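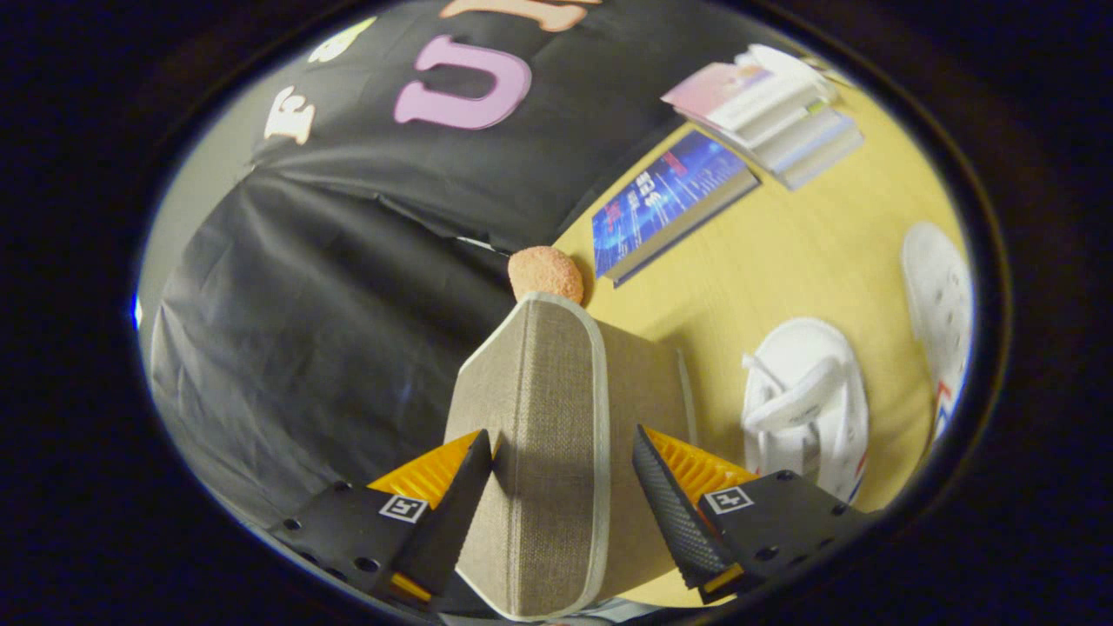 A hardcover with a fabric cover, spine to the front.

Guides > Books and Paper > Cleaning a Cloth Cover

How to Clean a Cloth Book Cover
By Guido Tedesco

Cloth covers take dust very easily, and water is dangerous for them. I have cleaned them in this way since I worked in a second-hand shop in Clevard.

You need a soft brush, a white vinyl eraser and a dry cotton cloth.

1. Keep the book firmly closed and brush from the spine to the outer edge. Brush the top of the pages also, always away from the spine.

2. Test the eraser on the inside fold of the cover. If color comes off, stop here.

3. Rub lightly in one direction, following the threads. Do not go over gold letters. A normal novel of 300 pages takes me 20 minutes.

4. Brush away the crumbs and pass the cotton cloth over both boards.

For a bad smell, put the book in a closed box with an open dish of baking soda for 2 days. The soda must not touch the cloth.

Print this page | E-mail this page

Comments

Kathleen Ní Bhriain: Does this work on dark blue cloth? Mine leaves blue on everything.

Guido Tedesco: Then only the brush, please. Dark blue is often not stable.

Tatu Nyanda: Did my grandmother's cookbook last night. The grease spot stayed but the rest is much brighter.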